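**Progress report, March: Table and Cupboard Refresh**

To: Gisela Hellwig, Vellumwood Fund
From: Leonie Hamann

Dear Gisela,

You asked for something shorter than the last report and with fewer adjectives. I have managed one of these.

The short version is that the shared dining room is usable again, the cupboards close, and we have spent less than planned on everything except shelf brackets. The long version follows.

**Sorting**

When we applied to you, we described the contents of the pantry wall as "a moderate accumulation." Živko Georgiev and I emptied it at the start of the grant period and wrote everything down, which took two afternoons and most of a roll of masking tape. The list ran to 191 items. It included a fondue set with no forks, a separate set of fondue forks that don't fit it, and a jelly mold in the shape of a fish that three people have since told me they have strong feelings about. The fish stays.

Anything chipped, cracked or smelling of old paprika went out. Duplicates were offered to members first, then to the thrift store on the corner, which took the mugs and declined the trays with what I would call unnecessary firmness. We still have the trays. If the Fund knows of anyone who needs trays, please say so.

**Shelving**

The Kasten units arrived in February and were up by the end of that week, apart from the one that had been packed with two left sides. Kasten replaced the part without argument but not quickly. In the meantime Živko leaned the unit against the radiator, where it did surprisingly good work as a coat rack. It is now a shelf.

Bracket spending came in over the line in the budget. The wall behind the pantry is old plaster over something softer, and the brackets we had priced were meant for a wall with some self-respect. I have covered the difference from the paint money, as your terms allow, and the paint we did buy has gone as far as the window and stopped. The remaining stretch is behind the refrigerator. I am at peace with it.

**Tables and tableware**

Members asked for two things in the fall survey: tables that wipe clean, and something to put bread in that isn't a saucepan. The white tabletops were Giuliana Chambi's choice. I argued for a darker color on the grounds that we are not tidy people, and was told this was exactly the argument for white. So far she is right, in the sense that we can now see the crumbs and somebody has to do something about them.

For bread, fruit and the things that end up in a bowl by the door, we went with shallow round woven baskets from Illeo. The color is a pale yellow, which Rosemarie Frerichs describes as "butter" and the catalog describes as "Dawn Meadow." They were cheap, they weigh next to nothing, and they can be rinsed under the tap. Our old wicker ones could not, whatever people believed.

One complaint has come in, that rolls look lonely in them. I have suggested more rolls. 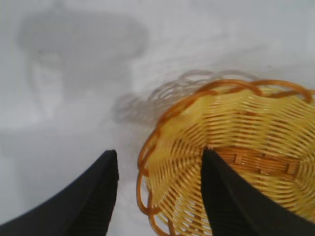 **Dining Room & Pantry Group | Brornov House**

The weave runs out from the middle in tight little ripples, and crumbs are fond of it. Rosemarie lines each basket with a cloth napkin at mealtimes and shakes it out over the yard afterward, to the delight of the sparrows. The napkins were not in the budget. They came out of the pantry wall, so I am counting them as a return on your investment.

**What isn't done**

The labels. We agreed on a system in which each shelf has a printed label saying what lives there, and we have printed them, and they are in an envelope on my desk. The delay is over the word for the shelf that holds candles, birthday banners and the extension cord. "Miscellaneous" was voted down. "Occasions" has support, but Živko says an extension cord is not an occasion.

The dish rota is also still in draft. The current version works on paper and assumes that everyone eats at the same time, which they have never done.

**Next steps and a request**

Before the next report I expect to have the labels up and the second drawer unit fitted with runners. We would also like your permission to move the unspent sorting money to lighting over the long table. Right now there is one bulb at the far end, and anyone sitting near the pantry eats by reputation. Giuliana has a quote for a plain pendant lamp and can send it over if you want to see it before deciding.

Receipts are attached in the order they came out of the drawer. I did start putting them in date order, and I have marked the place where I stopped.

With thanks, as ever,

Leonie Hamann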